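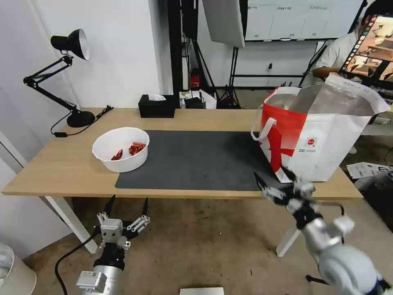

I'd been promised that shopping bags were easy, and after a morning at Plestham I can tell you they are not! Li-hua Tsai had me try two controllers, the Drolleck and the older Imhof, on the same pair of arms with the same two-fingered grippers.

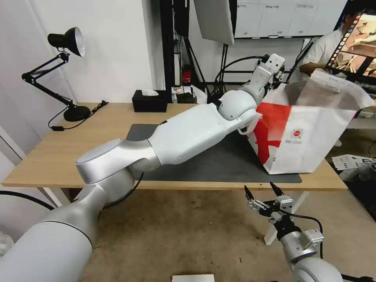

The Imhof felt heavy in my hands but I knew where the fingers were. The Drolleck is quicker – maybe too quick for me – and I kept closing early. Tadhg Dunne, who has logged 371 bag lifts on it, told me to stop watching the handle and watch the wrist.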